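Limpar a mesa com um pano: será que fica mesmo limpa?

Publicado em 11/10/2022 na secção Miúdos Desconfiados

Toda a gente já ouviu a frase: «Passa aí um pano na mesa.» Parece a tarefa mais fácil da casa. Pegas no pano, dás duas voltas e vais brincar. Mas será que a sujidade foi mesmo embora? Ou só mudou de sítio?

Nós, na revista Pokitz, não acreditamos em tudo o que nos dizem sobre limpezas. Por isso fomos espreitar melhor.

Primeiro, o pano. Há quem diga que basta encostá-lo à mesa e que ele «puxa» o pó sozinho, como um íman. Temos as nossas dúvidas. Um pano funciona porque é esfregado contra a superfície. Os fios raspam nas migalhas e no pó, e uma parte fica presa entre eles. Se o pano estiver todo amarrotado, só algumas dobras tocam na mesa. O resto fica no ar a passear. 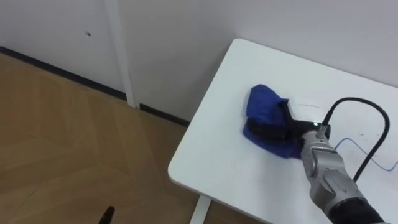 Discordo um bocadinho, escreveu-nos uma leitora de Lamanville. Cá em casa o pano anda sempre feito numa bola e a mesa fica bem, só demora mais tempo. E quando se dobra muito direitinho, escapa da mão.

Está bem, aceitamos o «demora mais tempo». Mas experimenta tu: polvilha um pouco de farinha numa mesa lisa e limpa metade com o pano em bola e metade com o pano dobrado em quatro. Depois compara os dois lados, com a cabeça quase ao nível do tampo. Quem olha só de cima deixa escapar muita coisa.

E há ainda um truque de que gostamos: um pano dobrado em quatro tem vários lados. Quando um fica sujo, viras para outro. Se limpares a mesa inteira sempre com o mesmo lado, chega uma altura em que o pano já não apanha nada e começa a devolver o que apanhou. Que rica limpeza!

E as mesas brancas, sujam-se mais? Ouvimos isto muitas vezes e não nos convence. Uma mesa branca não chama as migalhas. O que acontece é que uma migalha escura se vê muito bem em cima do branco. Numa mesa castanha, a mesma migalha quase desaparece – mas continua lá, à espera do teu cotovelo.

O chão também entra nesta conversa. Se empurrares as migalhas até à beira da mesa e as deixares cair, a mesa fica linda e o chão fica com o problema. Nos soalhos de madeira, com muitas tabuinhas juntas, as migalhas podem meter-se nas frestas. É melhor juntá-las num montinho e apará-las com a outra mão.

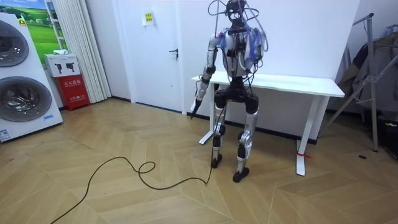 Mesa branca encostada à parede e soalho claro em espinha.

Falta a pergunta mais chata: e os riscos cinzentos? Às vezes passa-se o pano e aparece uma faixa baça que antes ninguém tinha visto. Pode ser pó espalhado em vez de apanhado. Também pode ser um pano que já vinha sujo da última vez. Antes de pôr as culpas na mesa, olha para o pano.
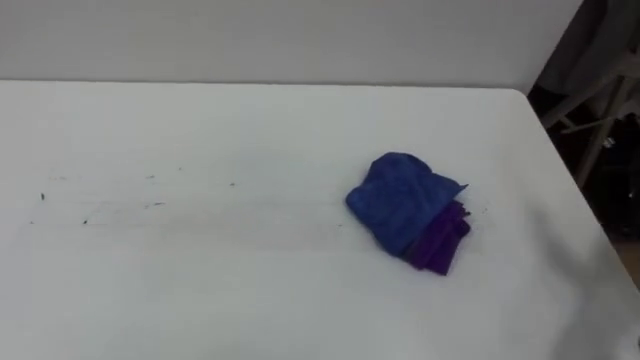 Pano azul e pano roxo num só monte; à esquerda, pintinhas escuras e manchas acinzentadas.

Há embalagens que prometem «brilho numa só passagem». Uma só? Nós passamos duas vezes, a segunda com um lado limpo do pano, e voltamos a espreitar de lado. Se ainda houver pintinhas, vai a terceira. No fim, sacode o pano lá fora e põe-no a lavar.

166 partilhas | 42 comentários

Artigos relacionados
Porque é que a esponja cheira mal?
O pó vem de onde, afinal?
Dobrar roupa depressa: testámos o método Hamby e ficámos na mesma
Vinagre limpa tudo? Duvidamos
300 meias sem par: o mistério da gaveta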